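Bondach linen swap is back, and this time there's a proper room for it

I've been going on about the linen swap to anyone who'll stand still, so apologies if you've already had this from me in the queue at the chemist's. It's coming back! Doors open at ten on Saturday at the Beaulieu Rooms, and if you came in April you'll know to bring a big bag and wear something with sleeves you can push up.

For those who missed it, the idea is very simple. You bring clean bedding, towels, tablecloths or curtains you don't want any more, you get a token for each piece, and you spend the tokens on somebody else's. No money changes hands except for tea and the cake table, which last time raised 723 pounds for the Nirent Lane playground. I'm told the lemon drizzle did most of that.

Francine Turcotte started it all after clearing out her mother's airing cupboard and finding sheets still in their wrappers. She rang two charity shops, both of them full up, and then she rang me, I suppose to complain. By the end of the call we had a date. April was a bit of a scrum, if I'm truthful – we were all squeezed into the back of the library, people were passing duvets over each other's heads, and one poor man went home with his own pillowcases.

So the Beaulieu Rooms are a big step up. We've got the main hall for sorting and swapping, the small room for curtains (they take up so much space and everyone wants to hold them up to the light), and a corner for mending. Peiyu Fang is running the mending and she'll show you how to turn a worn double sheet sides to middle, which my gran did and I never learnt. She's also happy to look at torn hems and missing buttons on duvet covers, but please don't hand her a whole sackful at five to one.

I had a good sort through our own beds at the weekend and was a bit ashamed of what came out. Why did we have four odd fitted sheets for a cot that left this house years ago? They're all washed now and in a bag by the front door, where I fall over them every morning.

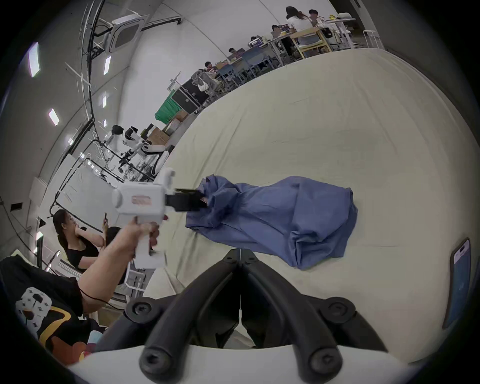
What to bring

Anything clean and usable. Odd pillowcases are fine, faded is fine, and a small hole is fine if you pin a note to it. Please write the size on a bit of paper and tuck it in the fold – single, double, king – as we spent half of April spreading things out to find out. Pillows and duvets only if they've been washed, and no electric blankets at all.

If something really is past it, bring it anyway and put it in the rag bin. The animal shelter on Stinero Road takes old towels and flannelette, and they were very pleased with the last lot.

Tokens left over from April still count. The hall closes at one and we need it clear by half past, so a few extra hands for folding tables would be lovely. Parking is round the back, next to the bottle bank, and the side door has the ramp.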